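15 Nov 2018
By Gaétan Hiebert
Filed under: Opinion / Home & Table

In Defense of the Slow Kitchen

My grandmother cooked for 77 years in a kitchen where you could touch the stove and the sink at the same time without stretching, and I have been thinking about her a good deal lately, mostly because my wife and I have been shopping for a house in Tanton and every kitchen we walk into seems to have been built for someone who is expecting a television crew.

I don't mean to be unkind about it. People work hard for their homes, and if a big kitchen makes you happy, then I am happy for you and I hope you will invite us over. But the last place we saw had 485 square feet of kitchen, and I stood in the middle of it wondering how a person would ever get a pot of water from one side to the other without stopping for a rest. The agent, a very patient woman from Engebretsen, told us it was made for entertaining. I asked her what it was like for making oatmeal, and she laughed, bless her, and wrote something down on her clipboard.

What I miss in these rooms is the closeness. When I was a boy in Lilier, the kitchen was where you got bumped into. You learned to say "behind you" before you learned long division. My uncle peeled potatoes sitting on the back step with the door open, so that he was half in and half out of the conversation, and five of us cousins would be wedged in along the wall, stealing the crusts as they came off the pies.
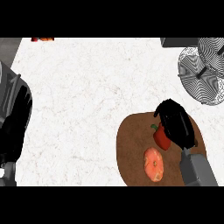 Now, I know what some of you will say, because my own daughter says it. She says I am remembering the pie and forgetting the heat, and that Grandma would have given her right arm for a dishwasher and somewhere to set down a roasting pan. She is probably right about the dishwasher. I asked my mother, who is the last one left who would know, and she said Grandma did want more counter – two more feet of it, beside the stove, for rolling out dough. She wanted that for most of her life and never got it.

So let people have their two feet, and a few more besides. I would only ask the builders out at Nindbridge, who have so many new houses going up this year, to put in one small kitchen now and then for those of us who would like it. Leave room for a chair by the window. Put the table close enough that whoever is doing homework can be handed a spoon to lick.

We made an offer on the little yellow house in May, by the way, and lost it to somebody else. We're still looking, and my wife has asked me to stop bringing up oatmeal.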